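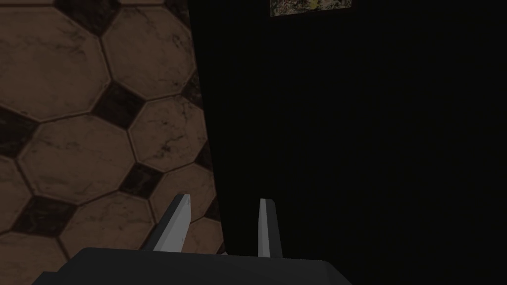 Wrist view in the simulator, fingers open, octagon floor on the left and the big black surface on the right.

Friday, June 30, 2023

Gripper comparison, day two. The Drusaver parallel fingers are in and I'm already fond of them! Yesterday's Dhillon set closed nicely but kept wandering off center, and I spent half the afternoon blaming the controller (sorry, controller).

Same setup for both: 400 trials each, same seeds, same arm, wrist camera only. Drusaver got 73 percent clean grasps on the first pass with the stock gains. I ran it again with the closing speed down at 80 percent and the wobble at contact nearly went away. Want to see that on the full 2,000 before I get too excited, but I'm a bit excited.

The pale inner faces are a real help. Against the black surface the right finger stands out well, and the finger tracker picks it up with no tuning at all. On the tile side it's fussier. The left finger sits over brown stone with dark veins and grout lines, and the edge detector loves grout lines. Tried a bigger blur, which fixed the grout and lost the fingertip. Put it back.

Depth on the black surface is the next puzzle. Hardly any shading to work with there, so the stereo matcher returns mush until the tile border comes into view. Liette MacPherson thinks we should keep it exactly that dark, as the Sallenley room will be worse. She's probably right, grr.

To do:
- full run, slow close, overnight
- rerun Dhillon at the slower speed too, only fair
- ask Liette for the Postedberg camera model, the one with the wider lens
- finger mask: try it per finger with separate thresholds

Gains are saved in the shared folder under slow_close. Please copy before editing!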